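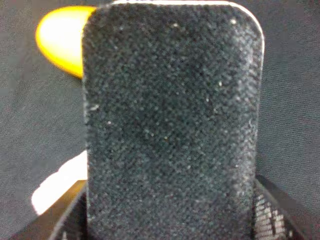

I've worked in the packing room at Gremlow for long enough to have opinions about cardboard, and for the past year I've also had opinions about robots. Mostly good ones! We put together mixed gift boxes and welcome packs, the kind where fruit, towels and desk supplies all end up in the same carton, and the arms have taken over the first pick on two of our lines. What surprised me most is how much of the job now lives in the fingers. Look at the bright flecks sitting on that speckled gray pad. Before the arms came, I couldn't have told you a thing about lint. Now I can spot it from across a bench, and so can everyone on my shift, and we argue about it over lunch the way we used to argue about tape guns.

I bring this up because most talk about automation at work is about headcount. That's fair, and people should keep asking. Our site at Kilton had 125 people when the first arm was bolted down, and I was one of the ones who went home worried. But headcount tells you very little about what a day feels like, and the day is what changed.

Take my old job. I filled 400 boxes a shift, 800 in November when the holiday orders hit, and by the end of that month my wrists would wake me up at night. Today I spend maybe half my hours on what we call teaching: laying things out, watching how the arm goes for them, moving them, watching again. Haruna Ikeda, who trained me, has a real gift for it. She'll set a lemon beside a towel and tell you which side the arm is going to approach from before it has moved an inch.

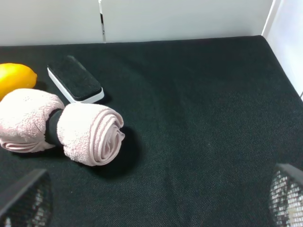 *Lemon, whiteboard eraser, rolled towel: an ordinary mix for us.*

A towel is a wonderful problem. It squashes, it has loops, one end can be puffy and the other tight, and a person deals with all that without thinking. I had never once thought about how I pick up a towel. Having to explain it, to an engineer and then to a new hire, made me respect work I'd been doing for years and calling unskilled.

I do have complaints. When Ingvarsson sold us the arms, the training was 4 days long and only the leads were invited. Demetrius Pennington, who has packed here longer than anyone, had to learn by standing behind somebody's shoulder. He now catches bad grips faster than the software does — and his pay grade hasn't moved. If the company saves money because Demetrius knows how a lemon rolls, some of that money belongs in his check. The Farkonthorpe site wrote teaching hours into its pay scale last spring, and I'd like to see us copy them word for word.

I'd also like us to keep rotating. A few people would happily teach all day, me included, but then the rest get left with lifting and taping, and we've built a new bottom rung without meaning to.

Still, I look forward to my shifts in a way I didn't before. My wrists are quiet. I get to be curious at work, out loud, with other people who are curious too, and next month I start showing the night crew how to clean the pads.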